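Notebook, 28th November
4 min read

Back at the bench after the coalition workshop, and I want to get this down before the details go soft on me. The question we keep circling is whether the Zorkdale council vote can be called early, and if it can, what our seat model ought to do about it. I have been putting this off since October, partly out of plain laziness and partly hoping the Avram group and the Hundon people would patch things up and save me the trouble. They haven't. The Avram side is still threatening to walk over the harbor levy, and the local papers have gone from "strained" to "broken" in the space of one budget meeting.

So, where we are. The old model treats the two partners as one bloc and splits the seats afterward by the share each had last time. That was fine when they ran a joint list and smiled at each other in the photographs. If they run separately it falls apart, and it falls apart in a way that flatters them both, which bothered Jacqueline Marty enough that she wrote "who are these extra people??" in the margin of my last printout. She was right. I was letting the joint-list bonus stand after the joint list was gone. I took it out this morning and the combined total dropped by 12 seats across the region. A big drop, bigger than I had braced for, and I went back over the district file twice before I believed it.

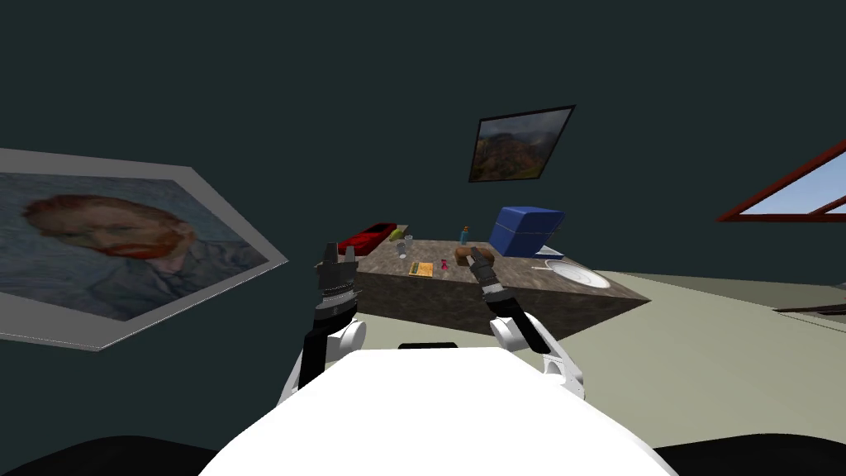 Simulated room, arms reaching toward the counter.

Next, the transfers. The ranked ballot is a lovely thing for voters and a headache for me, and I say that with real affection. We have full ballot records from only 14 of the districts, and those lean toward the coast, where Hundon voters tend to be older and much more forgiving of Avram than their inland cousins are. Using the coastal transfer rates everywhere would be a mistake. For now I have set up two versions, a friendly one with the coastal rates and a sour one where half of those second preferences simply stop. The truth is probably somewhere in the middle, closer to sour if the levy fight drags on through the winter. Jacqueline would like a third version where the inland votes go to the independents. I told her I'd think about it, and I am thinking about it, but I don't want to hand anyone a fistful of scenarios and call it a forecast.

The Bosero survey came in as well. They got around 200 people, all by telephone, and the question wording is kinder than last time (they finally dropped "in light of recent disagreements," bless them). I like the Bosero folks and I am glad they share the raw answers with us, but a sample that size can't be cut by district and I won't be doing it, however nicely the newsletter asks. What I will use it for is the simple question of whether people want the early vote at all. The undecided pile is large. Among those with an opinion, the ones who want to go early are mostly the ones who would never vote for either partner, as you'd expect, so I wouldn't read a great tide of feeling into it.

A note on the rules, mostly for myself, as I got this wrong out loud at the workshop and had to be gently corrected over the sandwiches. The mayor can't dissolve the council on a whim. It takes a failed budget, then a second failed budget, and then the council itself has to agree to go. So even if Avram walks tomorrow there is a fair stretch of road before anybody prints a ballot – long enough for a deal, or for a minority arrangement with the independents propping things up one vote at a time. I had the early election as the default branch in the tree. Moved it. The default is now "limp along until the regular date," with the early vote hanging off the second budget failure where it belongs.

Things still to do, in no special order. Rerun the inland districts with the sour rates and save them under a sensible name this time. Ask Jacqueline where she put the boundary changes, as the file I have still shows the two river wards as separate and they were merged ages ago. Write back to Bosero and thank them properly. Check the turnout figure for the last by-election, which looks too high to me, and I half suspect postal votes went in twice.

The seat chart on the wall is out of date, so please don't quote from it. I'll put up a new one once the river wards are sorted.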